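Lovthorpe Badminton League

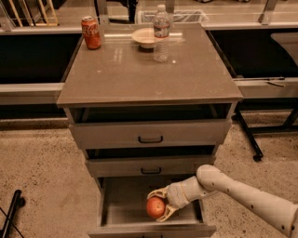

The Lovthorpe Badminton League is an amateur badminton competition for clubs in and near Lovthorpe. It was founded in 1984 and added a mixed doubles division in 2000. Matches are played from September to April.

Drurkel has won the most team titles. Its main rival, Bavach, joined from a neighboring league and plays its home matches on Drurkel's old courts.

Woo-jin Cha of Bavach holds the record for singles wins, with 314, including 56 in a row.

See also: Yeon Cup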